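Fabriquer son établi en profilés aluminium : mon pas à pas

Mis à jour le 2024-04-14

J'ai longtemps bricolé sur une vieille porte posée sur deux tréteaux, et puis un jour j'ai voulu percer droit. Ceux qui ont essayé sur une porte qui danse comprendront ! Du coup je me suis lancée dans un établi en profilés aluminium à rainures, vissé, démontable, et comme on m'a posé pas mal de questions dans les commentaires de l'article sur la perceuse à colonne, je vous raconte tout dans l'ordre (enfin, à peu près).

Ce qu'il vous faut

Des profilés 40 x 40 pour les pieds et le cadre, des profilés plats pour le plateau, des équerres, des vis M8 à tête cylindrique, des écrous en T, une clé Allen avec un manche correct (pas celle des meubles en kit, pitié), une équerre de menuisier, un mètre, un maillet en caoutchouc et quatre pieds réglables. Moi j'ai pris mes profilés chez Hollenstein, coupés à longueur, et la quincaillerie chez Brudoslow, qui vend les écrous en T par sachets. Prenez un sachet de plus que prévu. J'en ai retrouvé sous le frigo en juillet.

Les cotes

Mon plateau fait 1 394 mm de long sur 500 mm de profondeur. Ne cherchez pas de logique là-dedans, c'est la place entre le mur et le cumulus. Mesurez chez vous à deux hauteurs différentes, les murs de garage ne sont jamais d'équerre. Pour les traverses longues, retirez deux fois l'épaisseur d'un pied : chez moi, avec du 40, ça donne 1 394 moins 80, donc 1 314 mm. Je les avais commandées à 1 317, par étourderie, et j'ai passé un après-midi avec la scie et la lime à rattraper trois malheureux millimètres. Refaites vos soustractions sur papier avant de valider le panier.

Étape 1 : les deux côtés

On commence à plat, par terre, sur un carton. Vous posez deux pieds parallèles et vous les reliez par une traverse courte en haut et une autre en bas, à une main du sol environ. Glissez tous les écrous en T avant de fermer quoi que ce soit. Tous, y compris ceux dont vous aurez besoin plus tard pour l'étagère ou la multiprise. Serrez à la main, juste assez pour que ça tienne, et vérifiez les diagonales : si elles sont égales, c'est d'équerre. Sinon un petit coup de maillet, et on remesure.

Étape 2 : relier les côtés

Là, un coup de main n'est pas du luxe. Toute seule, j'ai calé le premier côté contre le mur avec un sac de terreau, et ça a très bien marché, mais je ne m'en vante pas. On visse les traverses longues du bas, puis celles du haut, toujours sans bloquer. Quand la structure tient debout, on règle les pieds jusqu'à ce que plus rien ne bascule, et seulement là on serre pour de bon, en croix, comme une roue de voiture.
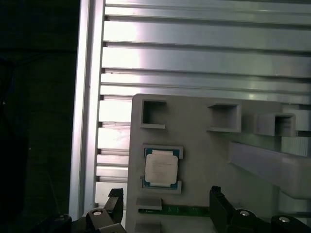 Étape 3 : le plateau

J'ai hésité entre le bois et l'alu. Le bois, c'est plus doux pour les outils qu'on laisse tomber et ça coûte nettement moins cher. L'alu permet de brider une pièce n'importe où dans une rainure, et pour moi c'est ça qui a emporté le morceau. Posez les profilés plats un par un en partant de l'avant, vissez la première barre à fond, puis poussez les suivantes bien contre elle avant de serrer. Si vous partez des deux bords à la fois, vous finirez avec un jour au milieu, et il faudra tout desserrer (je parle d'expérience).

Pensez aux copeaux ! Les rainures les avalent avec un bonheur incroyable. Je passe l'aspirateur avec le petit suceur plat après chaque séance, et j'ai bouché celles dont je ne me sers pas avec du joint caoutchouc acheté au mètre.

Étape 4 : les finitions

Des bouchons en plastique au bout des profilés, d'abord pour vos hanches. Un petit coup de lime sur les arêtes de coupe, même quand le fournisseur jure qu'elles sont ébavurées. Si vous branchez des machines dessus, faites relier la structure à la terre, et si l'électricité n'est pas votre rayon, demandez à quelqu'un dont c'est le métier.

Et le prix ?

La question qui fâche. J'ai dépassé les 1 000 euros, plateau compris, et j'ai avalé ma salive en additionnant les factures. Avec un dessus en bois, on descend franchement. Regardez aussi l'occasion : des ateliers qui déménagent revendent parfois des châssis complets au poids, et des profilés un peu rayés font exactement le même travail.

Quelques semaines après

Resserrez tout une fois au bout d'un mois, surtout les équerres du bas. Chez moi deux vis avaient pris du jeu du côté de l'étau. Depuis, ça ne bouge plus, et j'ai pu ajouter un tiroir sans rien percer. Le prochain article sera sur l'étau, justement, et sur la façon de le fixer sans écraser les rainures.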